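28 January 2025
Posted by Ansari

Print this thread | E-mail this thread

We use cookies to improve your visit. By continuing to read you accept our cookie notice.

1/ I've been shopping for a kitchen table since May and I have come to distrust every single word furniture stores use. A thread, and probably a long one.

2/ What set me off was the phrase "heirloom quality." Orkley has it on the tag of a table that costs less than my winter boots and my car battery put together. Whose heirloom? Who's fighting over this at the reading of the will?

3/ Pale wood, wavy grain, the look every store is pushing this year:

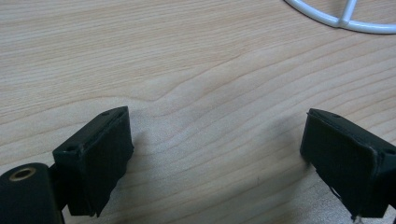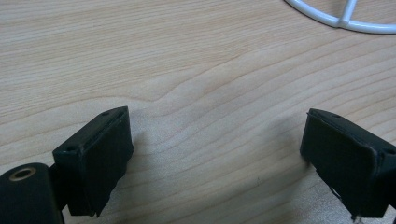

4/ ON GRAIN. The sales pitch is always that "no two are alike." Fine. Then go to the showroom and look at three of them side by side. At Vorgate I found the same little swirl in the same corner of two different tables. When I pointed at it the salesman said the trees must have been related.

5/ I have nothing against a printed surface. My mother had one for 26 years and you could have parked a truck on it. I object to paying the real wood price for it and getting a card in the box about the forest.

6/ Things to do before you believe the tag: look at the end of the top and see if the lines carry over the edge. Get down on the floor and look underneath. Nobody fakes the underneath, it costs money and customers don't crawl. I crawl. I've been asked if I was OK in two stores.

7/ And yes, a thin layer of real wood over something cheaper can be a decent table. Somebody always jumps in to tell me that. I know. It can also be sanded exactly once, by a very careful person, and I'm not one.

8/ ON "SOLID." The word is doing a lot of work. "Solid wood legs" means the top isn't. "Solid construction" means they would like you to see the word solid. "Made with solid wood" could be one peg.

9/ I e-mailed Orkley and asked what the top was made of. Simple question. The reply said the table was "crafted from carefully chosen natural materials." So is a bird's nest. I wrote back. I got the same paragraph with a different first name at the bottom.

10/ ON FINISH. Every finish is "food safe" and "family friendly" now. Ask what happens if you leave a hot mug on it and watch how fast they bring up coasters. The Vorgate people wanted to sell me a protection plan for $200. If the finish works, what am I protecting? If it doesn't, why is it on there?

11/ I read the plan, standing up, in the store, which they didn't love. It doesn't cover heat. It doesn't cover scratches from "normal household objects." It doesn't cover fading. As far as I could figure out, it covers a single large accident reported in writing within 16 days, and they get to decide if it was large.

12/ Somebody asked about oil finishes. I like them! They look great and you can fix them yourself with a rag. But the store that tells you "just a quick wipe of oil now and then" is leaving out that "now and then" is every few weeks at first, and the room smells like a paint shop until supper.

13/ ON REVIEWS. The table with the best score in my size had page after page of five stars, and when I sorted them by date most were written before anybody could have eaten a second breakfast on it. "Just arrived, looks amazing." I'm sure it does. Write again when the dog has been at the legs.

14/ The three-star reviews are where the truth lives. Those people have no mood to protect. "It's OK. Wobbles. Color is pinker than the website." Thank you, stranger, that's more than I got from the whole showroom.

15/ About color. Website color is a guess, showroom color is a trick of the lights they hang over it. Ask for a sample and put it in your own kitchen at breakfast and again at night. Mine went from sand to raw chicken. Orkley charged me for the sample, too, and the "refund with purchase" turned out to be store credit.

16/ ON "HANDMADE." Stopped in at a small shop called Sterirora on the way back from my sister's. Beautiful tables. The one I liked was $2310 without delivery. I asked which part was made by hand and the woman said, "The last part." I respected that more than anything else I've heard this year, and I still didn't buy it.

17/ Is it worth that? Maybe. I don't trust a high price any more than I trust a low one. A high price tells you what the rent is on that street. The joints were tight and the drawer ran straight, so it had that going for it, and I'd have taken it seriously if the top hadn't rocked when I leaned on a corner.

18/ ALWAYS lean on a corner, by the way. Lean like you're getting up after a big dinner. If a salesperson says "oh, that's just the floor," move the table and lean again. It has never once been the floor.

19/ To the person who replied "it's just a table": you're right, and I eat on it, pay bills on it, and will have to carry it up a flight of stairs with my brother-in-law complaining the whole way. I'd like it to be what they say it is.

20/ To the several people who told me to buy used — I've been looking. The ads all say "solid oak" as well. People believed the tag the first time and now they're passing it along.

21/ Going to see one on Saturday, two towns over, seller says it's maple and "heavy as sin." Heavy is the first claim in this whole business I can check myself. Bringing a flashlight and my old jeans.

Sign up for our newsletter and get new threads by e-mail. You can unsubscribe at any time.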